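Ticket: wrist stream and fixed view out of step on grasp episodes
Project: Tiver
Opened by: me (collection side)
Status: open, workaround in place
Last edited 13th April

OK, dumping everything I know in one place so I stop repeating myself in chat. Short version: when I replay episodes from the block set, the fixed camera and the wrist camera don't agree on when the grasp happens. The fixed view lags. The policy we train in Drulura on this stuff reaches for the block and closes early, in the air, and I'm pretty sure the lag is why.

Setup is the same as it's been since November. White cloth on the table, small blocks, me on the teleop handle, Okeck recorder writing all the streams to one folder per episode. We have 504 episodes in the set right now. I pulled 40 of them and scrubbed through by hand (my eyes hurt, thanks for asking).

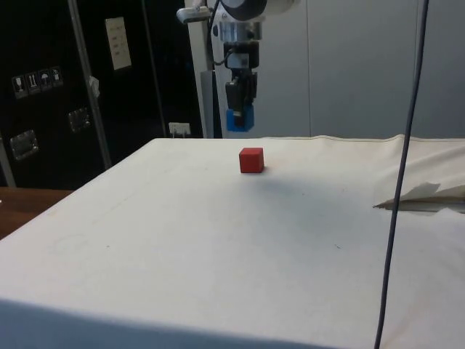 First thing I tried was the cheap thing, restarting the recorder between episodes. No change. Then I swapped the USB port for the fixed camera, and for a few minutes I really thought I had it! Then the lag came right back on the next batch. Same size too, around 6 frames, which at 30 frames per second is enough to wreck the closing moment completely.

So then I went looking at timestamps. The recorder stamps the wrist frames when they're captured, but it stamps the fixed frames when they land in the write buffer. I didn't know that. The settings page calls both of them "frame time," which, come on. If the disk is busy the buffer backs up and everything from that camera gets a late stamp.

To check it I needed a nice clear before-and-after on the grasp, so I switched to the red and blue stack. It's easy to spot when you're scrubbing fast, and the blue part is so scuffed up that you can match the marks from one frame to the next. 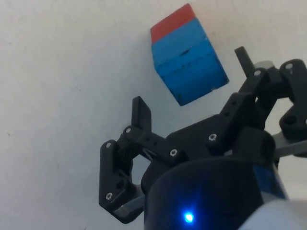 Wrist view, fingers open, stack still on the table surface.

Results from the stack runs, pasting from my notes:

— wrist stream: closing lines up with the gripper command every time
— fixed stream: closing shows up late every time, never early
— moving the write folder to the other drive: lag gets smaller but doesn't go away
— turning off live preview: nothing, put it back on

I also wondered if the wrist stream might be the wrong one and the fixed one fine, so I compared both against the joint log from Xenos. The joint log sides with the wrist. Good enough for me.

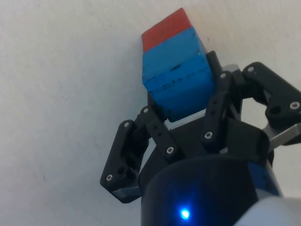
Lift episodes matter more here than the reach-only ones, by the way. On a reach you can be a few frames off and the learner shrugs it off. On a lift, the frame where the fingers close gets paired with a picture where they're still open, and that's the exact thing it's copying when it grabs at nothing. Please don't throw out the reach episodes, they're usable as is.

Workaround for now: I wrote a small script that shifts the fixed stream back using the joint log, per episode. It's in the tools folder under "shift_fixed." Run it on a copy! I ran it on the originals the first time and had to restore from backup — not my best afternoon.

Still to do:

Get Okeck to stamp at capture for both cameras. I sent the request in with two sample episodes attached, no reply yet.
Rerun training on the shifted set and see if the early closing goes away.
Add a check at the end of each episode that flags a mismatch so we catch it on the day.

If anybody else is recording on this station before the fix is in, leave the write folder on the second drive and note it in the episode comments. I've been forgetting the comments myself, so a few from this batch are blank and I'll fill them in from the logs.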